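Home Products Support Downloads Manuals Contact
Prelent Hand-Held Gripper Pair – Set-up Guide
24/07/2019 – Kanchan Tyagi, Clorell Technical Publications

Section 4: Preparing the work table and recording a first task

4.1 Before you start

Complete Section 3 (charging and pairing) for both grippers. The left and right units are not interchangeable. The serial number of the left unit ends in L and that of the right unit in R.

You will need a table with a flat, matt top, one small object to pick up and one open container to put it in. Glass and polished metal tops are not supported.

CAUTION: Keep fingers clear of the jaws when the power switch is moved to ON. The jaws close once during the self-check.

4.2 Setting out the table

1. Place the table so that you can stand at one long side with both elbows free.
2. Put the container on the far half of the table, open side up.
3. Put the object on the near half, within reach of both grippers.
4. Fix a short strip of dark tape at each rest position, left and right. The grippers return to these points between takes.
5. Run all cables away from your feet. Do not coil spare cable on the table top.

NOTE: Clear containers are allowed. If the software reports error 346 (container edge not found), turn the container a little or raise the room lighting, then repeat the check.

Thin objects such as booklets should be laid flat and at an angle to the table edge, so that one jaw can slide under a corner while the other gripper steadies the opposite side. 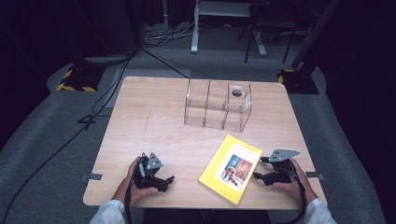 Stiff covers are easier to lift than single sheets. For a first recording, choose an object that does not fold under its own weight.

4.3 Recording

1. Hold one gripper in each hand with the top plate facing up.
2. Bring both grippers to the rest positions and keep them still until the status lamp turns green.
3. Press START. Carry out the task at an even speed.
4. Return both grippers to the rest positions and press STOP.
5. Check the take in the viewer before starting the next one.

A single take must not exceed 32 seconds. Longer takes are split by the software and the second part is discarded. The internal store holds 3000 takes. Export before it is full – the oldest takes are not overwritten, and recording stops.

CAUTION: Do not pull a gripper by its cable. Strain on the connector can cause error 871 (position signal lost). Switch off, reseat the connector and repeat the self-check.

4.4 Changes to this section

Step 4 of 4.2 was added at the request of Tarun Sachdeva, Field Service. The wording of error 871 was corrected by Ritu Sisodia. Calibration with the Ukex mounting plate is covered in Section 5.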